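Drunville Block Set Guide
Section 3: Setting Up Your Bin and Blocks

Welcome to the fun part! By now you've unpacked everything and checked it against the list in Section 2, so it's time to get the bin in place and put your first blocks in. Set aside a quiet half hour for this. It goes faster once you've done it a couple of times, and most people end up changing their layout the very next day (we still do, and we've had sets on our own benches for years).

You will need:
The metal bin
Your red and green blocks
A soft cloth
A pencil and a strip of masking tape
The Lorkow layout cards, if you ordered them

3.1 Placing the bin

1. Pick a flat, steady surface that doesn't wobble when you lean on it. A heavy workbench is wonderful.
2. Set the bin down with the long side facing you.
3. Press on each corner in turn. If one rocks, slide a folded piece of card under it and press again.
4. Mark the corners on the bench with tape. You'll be so glad of those marks the first time someone bumps the table!

CAUTION: Bare metal rims can have sharp spots, especially on a bin that has seen some use. Run a cloth along the rim before you run your fingers along it. If the cloth snags, file the spot smooth and wipe away the dust.

3.2 Getting the bin ready

1. Tip out anything left over from shipping or from the last session.
2. Wipe the floor of the bin with a dry cloth, then do the walls from top to bottom.
3. Check the corners for grit. A tiny crumb under a block is enough to make it sit crooked.

Note: Scuffs and flaked patches are fine. A working bin picks them up quickly, and they make no difference to how the blocks sit. Please don't repaint the inside, though. Fresh paint sticks to the blocks and you'll be picking bits off for weeks.

Note: If your bin has a drain hole in the floor, leave it open and keep blocks off it while you learn the layouts. A block with one corner over the hole can look level and still tip.

3.3 Putting in the first blocks

Start small. A full Drunville set comes with 21 blocks, and it's very tempting to pour them all in at once, but six is a lovely number to learn with: three red and three green. You get enough variety for a real sorting job and plenty of bare floor to move things across.

1. Choose three red blocks and three green ones.
2. Lay each block down gently. Dropping them chips the edges.
3. Leave a finger's width between neighbors for your first layout.
4. Keep everything a little way in from the walls. The walls slope, and a block resting partly on a slope will slide when you least want it to.

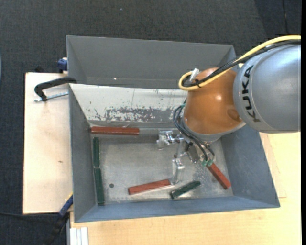 Once you're happy with the spacing, take a minute to look at the colors from where you'll be working. Dark green on gray metal is harder to pick out than red, and in a dim corner the greens can seem to melt into the floor. A lamp helps a lot, but try it in a few spots before you settle. Bare metal throws back bright patches, and moving the lamp a little to one side usually clears them up.

3.4 Your first sort

1. Decide which color goes first. We like red, just because it's so easy to spot.
2. Lift one block at a time, straight up. Dragging scratches the floor and nudges the neighbors.
3. Set it in your second tray, long side along the edge.
4. Carry on until that color is done, then start on the other.
5. Put everything back in a new arrangement and go again!

CAUTION: Keep hands clear of the bin whenever any powered equipment is in use near it. Switch off first, wait for everything to stop, then reach in.

Once six blocks feel easy, go up to 10 and start closing the gaps. The Skirnatano trays stack neatly beside the bin and hold a whole color each. If you have the Lorkow cards, try card 3 next. It puts two blocks side by side with no gap at all, and it's a terrific little puzzle.

3.5 Cleaning up

1. Take the blocks out and wipe them with a dry cloth.
2. Store reds and greens in separate trays.
3. Wipe the bin once more and cover it.

For replacement blocks, quote part 171 when you contact the Ajayi parts desk. Mention the color you need, as both are listed under the same number.

Section 4 covers layouts with two bins.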